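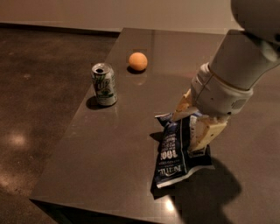
Keegan Treloar objects to the rule that a grasp label starts at first contact. In his view a bag can be touched, pushed and dented for a good while before it is held, and a label that begins at the touch teaches a policy that touching is enough. The rule was changed after his note. Labels in this release start when both fingers bear on the object, and earlier contact is logged as "approach, touching".

Pelent Tabletop Set — README and labeling rules

Scope

The Pelent set holds 2000 episodes of single-arm pick and place on household tabletops. Objects are everyday items: drink cans, snack bags, small balls, cups, folded cloth. This file covers how episodes are staged, run and labeled. The file format is described in FORMAT.md.

The rules apply to both collection sites, Clondby and Maldonado. Where a site has a stricter local rule, the local rule wins and is recorded in the site notes.

Object classes

Each object gets one class before the episode starts.

rigid — keeps its shape under the set grip force. Balls, mugs, blocks.
thin-wall — keeps its shape until a limit, then fails. Cans, paper cups.
soft — changes shape at any useful grip force. Chip bags, cloth, pouches.

An opened drink can is still thin-wall, but it also gets the flag "open". Open cans must be empty at staging, and the operator confirms this by hand. A can that looks empty does not count as checked.

A chip bag is soft whether it is sealed or torn. Do not change the class in the middle of an episode. If a bag tears during the run, finish the run and add the flag "damaged".

Staging

1. Wipe the table and let it dry.
2. Place the target where the gripper can reach it without passing over an open can.
3. Place the other objects. They stay in the episode record even if the arm never goes near them.
4. Do not straighten a soft object between runs. Wrinkles and folds are part of the data.
5. Leave glare and arm shadows alone. Glossy tabletops are allowed. Do not cover them with a mat or move a lamp to get rid of a bright spot.

Rule 5 replaces the matte-surface rule from the May draft. Policies trained on the matte episodes alone did poorly on polished tables, and the draft rule was dropped.

Grip force

Start at the lowest preset that the Javach controller offers for the class. Go up one preset after a failed lift, never two. For soft objects the limit is preset 6. For thin-wall objects the limit is set per item in limits.csv. An item without an entry may not be grasped, though it may be used as a bystander.

Grasp labels

approach — the gripper is moving toward the target, no contact.
approach, touching — one finger bears on the target or on the table next to it.
grasp — both fingers bear on the target from opposite sides.
lift — no part of the target rests on the table.
release — the fingers open and contact ends.

Soft objects need care at the step from grasp to lift. A bag may be pinched and partly raised while its far end is still on the table. Label this as grasp. Annotators at Maldonado labeled such cases as lift in the first batch, and those episodes were relabeled by hand.

If the view does not settle which label applies, use "unclear". Do not guess from the next frames. An unclear stretch longer than 20 frames sends the episode to a second annotator.

Safety during collection

One operator per arm, with a stop button within reach. Hands stay off the table while the arm is enabled. To fix a fallen object, stop the arm, wait for the status light, then reach in. Food packages used as targets are never eaten from afterward.

Known problems

- Printed text on bags is often sideways or creased. Text labels cover only words that a reader can make out without knowing the product.
- Small balls roll when the table is bumped. Episodes where a bystander moved more than 7 cm are flagged "disturbed" and kept.
- Clondby episodes have no force log for the first week. The column is present but blank.

Changes

Thu 27 March: grasp definition revised, "approach, touching" added, limits.csv split by site.

Proposed changes go to the issue tracker with an episode ID and the label you think is right. Osamu Hamada approves edits to this file.

Contact: Pelent data desk, Clondby | © Pelent project | Back to top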